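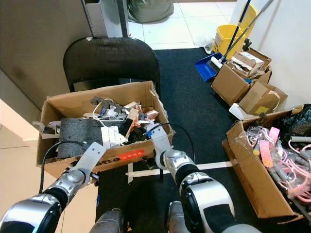
Ticket 67: Parts box in the back room, contents do not match the packing list

Status: open again
Filed under: Storage, returns
Opened: November 2020

What was reported

The packing list says the box was checked and everything in it is ready to go back to Briltby. I don't believe the list. Somebody ticked every line in the same pen, and the sheet has no creases, so I doubt it was ever near the box. The box has been on the black folding chair by the mop bucket since I came on shift, with its flaps torn and bent. A box that has been checked and is ready to ship does not usually look like that.

What I was told to try first

The help page says to compare the outside label with the order number. There is a red label on the front with white characters, and black printing next to it. A label tells you what the box was used for the first time around. We reuse boxes here all the time. I am not counting the label as proof of anything.

The help page then says to "confirm that items are seated in their original positions." Nothing in this box has a position. The big dark gray block, foam or felt, takes up the left front. There is a white cardboard package in the middle and a white cable curled up near the top. Pink and white packaging is crumpled in on the right, and there's some dark gray fabric at the back. If this was packed to a plan I would like to see the plan.

Log

Entry 1. Asked the desk whether the box could go out as is, with tape over the top. Answer was yes, "the carrier won't care." The carrier may not care, but Briltby will, and last February they refused a return from us over less than this. Not taping it.

Entry 2. Asked whether the gray block is padding or a part. Got two answers. The desk says padding. The packing list has a line for "block, dark" with a tick next to it, which makes it a part. Padding does not get its own line. Left it where it is until somebody picks one.

Entry 3. Was told the white cable belongs to the Koech unit and that the unit is in the white package. Maybe. Nobody has shown me how they know that. The list has the cable under Flomilden, page 2. One of these is wrong and I'm not going to settle it by guessing from the color. Plenty of cables in this building are white.

Entry 4. Ticket was closed by the desk with the note "contents confirmed." No name on the note and no word on how they were confirmed. Reopened it.

Entry 5. Suggestion came in to use a bigger box, on the theory that the flaps tore from overfilling. I have my doubts. My guess is the flaps are like that from being opened and shoved closed over and over, and a bigger box would only give people more room to throw things in. Still, the flaps are no good for shipping, so a new box is needed either way. Asked for one in the same size.

Entry 6. Asked about the white plastic piece that sticks out over the left rim. The desk thinks it is a bracket. The list has no bracket. It does have a "cover, small," which could be nearly anything. Marked as unknown.

Side issue, same spot

The cleaning gear is right there with the parts. The yellow mop bucket is against the wall with the handles leaning across it, and the blue dustpan is on the black mat in front with its brush in it. I raised this once before and was told the strip of white tape on the mat keeps the two apart. Tape on a mat does not keep anything apart. I would like the bucket and the dustpan moved to the closet, and the green bag on the floor taken wherever it is supposed to go. If that bag turns out to be part of this return, please say so now and not after the box ships.

I also don't think a folding chair is a packing station. I was told it is temporary. Ticket 10 was about the same chair and got the same answer.

What I want done before this is closed

1. Take everything out and lay it on a table.
2. Write a new list from what is on the table. Do not copy the old one.
3. Sort trash from parts. The crumpled packaging can probably go, but open it up first.
4. Decide on the gray block and write the decision down.
5. Open the white package and read what is inside against the Koech and Flomilden lines.
6. Pack in a new box, label it new, and cover no old labels with new ones.

Reply from the desk

"We think this is covered by ticket 79, where the Ukent shelf was recounted. Can we merge?"

My answer

No. Ticket 79 was about a shelf. A recount of a shelf says nothing about a box on a chair, and the Ukent parts aren't on this list at all. Leave them separate.

Next step: waiting on the new box and on somebody to sign for the recheck. Please don't close this again without a name on it.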